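Stop moving our kickoff times

Opinion, by Xuân Sầm

Petersen lost by 9 on the road in April and the talk in the clubhouse after was all about the lineout. Fine. The lineout was bad. I want to talk about the kickoff.
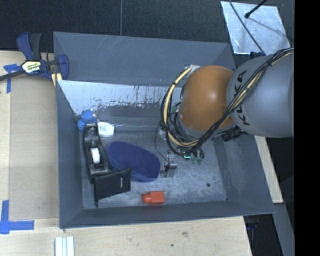 It was moved twice. First from three in the afternoon to noon, then from noon to 11:15, and the second change came in an email sent at ten the night before. Our hooker works a late shift. Two of the props drive in from the far side of the county. We warmed up with thirteen men and got the other two changed in a parking lot.

Down 17 points before anybody had broken a sweat. Then we played pretty well, won the second half, got a bonus point and everybody said how brave. I'm tired of brave. I'd like to start a game with a full front row that has eaten breakfast.

Now the reason for the switch, as it was explained to me. Trelano share their field with a soccer program and the soccer program had a tournament. OK. Things happen. But the tournament had been on the soccer club's website for months, I looked it up myself on the bus home. The league has a fixtures secretary. The league has a calendar. Somebody could have opened both.

And it isn't only us. Cemer had a home game shifted to a field across town last season and lost most of their gate. They usually get 300 people, and that gate pays for the bus to the next away game. Ask them what a moved fixture costs. They had the burgers ordered already.

The fine for a club that changes a kickoff inside of seven days is zero. There's no fine. There is a fine for turning up with the wrong color socks, which we have paid, more then once. I would put it at 1,000 dollars and give the money to the visiting team for travel. You'd see those calendars get read.

People tell me small clubs can't afford that. We are a small club! We have 26 registered players and one of them is me, and I'm forty-four with a knee that clicks. A small club is exactly who gets hurt when the time changes, we don't have a bench full of students who can roll out of bed and come. Ultora can lose three starters on a Friday night and hardly notice. Good for them, they're a well run outfit and they've never once messed us around on a time, I should say that.

What I'd settle for: seven days notice, in writing, to the captain and not only to an inbox that gets checked on Mondays. After that the visitors get a say. If they say no, it gets played on the original time or it gets played another weekend. Weather is different, obviously. A frozen field is a frozen field.

I raised this at the last league meeting and was told it would go on the agenda for the summer. It was on the agenda last summer too, under any other business, and we ran out of time because of the socks.

Next up is Cemer at home, three o'clock. Three. Bring a chair, the bleachers still arent fixed.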